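Golob Freight Holdings
Minutes of the Quarterly Meeting of the Board
Held August 3, 2021, Clakberg office

Present: the chair, six directors, the finance director and the company secretary. Apologies were received from one director.

1. Minutes of the previous meeting
The minutes were approved with one correction to item 4, where "Hovik terminal" should read "Hovik depot."

2. Second-quarter results
The finance director presented the unaudited results. Revenue rose 3 percent over the same quarter last year, led by contract warehousing. Operating profit was lower, owing to higher fuel costs and the early renewal of the trailer leases at Clakov. Occupancy at the Hovik depot stood at 74 percent at quarter end. The board noted that the depot had been budgeted at a higher level and asked for a monthly occupancy report until further notice.

3. Receivables
Two accounts remained past due. The larger had agreed to a payment schedule in writing. No additional provision was proposed - the auditors would review the position at the half-year close.

4. Clakov lease
The landlord had offered an extension on the existing terms, with a break option in February. Management recommended acceptance. The board approved the extension, subject to legal review of the repair clause.

5. Capital spending
Management requested $400,000 for replacement loading equipment at Hovik. The request included installation and staff training but excluded electrical work, for which a quote was still awaited.

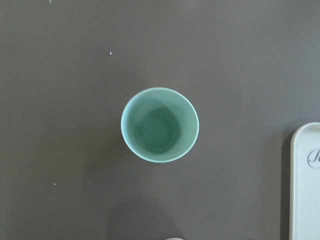 One director asked whether the purchase could be held over until occupancy at the depot improved, given that the present equipment remained under a service contract. The finance director replied that the contract would end before the close of the year and that the supplier had declined to renew it. The request was approved in principle, with release of funds to follow receipt of the electrical quote.

6. Interim dividend
The board resolved to defer a decision until the half-year accounts had been reviewed.

7. Other business
The secretary reported that the revised expense policy had been sent to all sites. Comments from Clakov were outstanding.

There being no further business, the meeting was adjourned.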